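Manipulation Laboratory Diary: Comparison of End Effectors, April

Print this entry | E-mail this entry

The morning was given over to the second part of the end effector comparison. The parallel gripper supplied by Sametti was removed from the arm shortly after nine and returned to its case, and the plain rod was fitted in its place. Dr Khasawneh checked the collar bracket twice before power was restored. The tool offset was then entered afresh, as the value left over from last month had been taken with a shorter rod.

The purpose of the exercise remains as agreed with Ms Takeda. The laboratory wishes to establish whether tasks of sorting and gathering on a flat surface require a gripper at all, or whether a single point of contact is enough. The Sametti gripper completed 123 of its 200 trials without intervention. Most of its failures occurred when two blocks stood close together and the fingers could not be lowered between them. The rod has no such difficulty, but it cannot lift, and it has a tendency to turn a block when it should be moving it straight.

Mr Maruyama raised the question of the controller. The Plisten unit was used for all of the gripper trials, and he considered it unfair to change to the Nundard unit before the rod had been tried under the same conditions. This was accepted. The Nundard unit will remain on the shelf until both tools have been tested, although I recorded my own view that its handling of slow movements is better and that the rod stands to gain most from it.

The approach height took longer to settle than expected. If the tip is set too low it drags on the board, and if it is set too high it rides against the upper edge of a block and tips it. Ms Miyazaki lowered the setting in small steps until she was content with the clearance, and the figure was written on the card by the emergency stop. 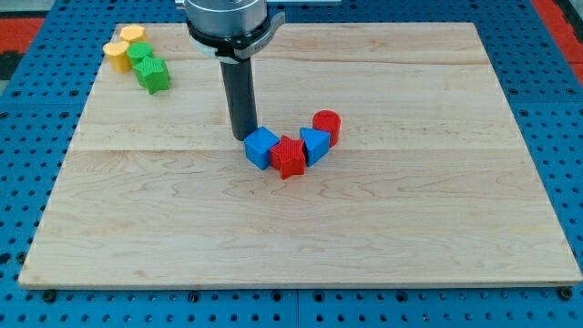

Pushing one block at a time is straightforward. Moving several that are touching is less so, and the star shapes are the most awkward, as the rod may settle between two points and carry the block round with it. Mr Mudaliar proposed that contact with a star should always be made at the tip of a point. I am not persuaded, and have asked him to prepare both versions for comparison.

The rod is to have 300 trials in place of 200, to allow for the additional shapes. The first set was begun at half past two. Bench time has been requested for tomorrow afternoon, and the Yokoyama camera is to be recalibrated before then.

Recent entries
Fitting of the Sametti gripper
Notes on the Plisten controller
Yokoyama camera: calibration record
Visit to Nundard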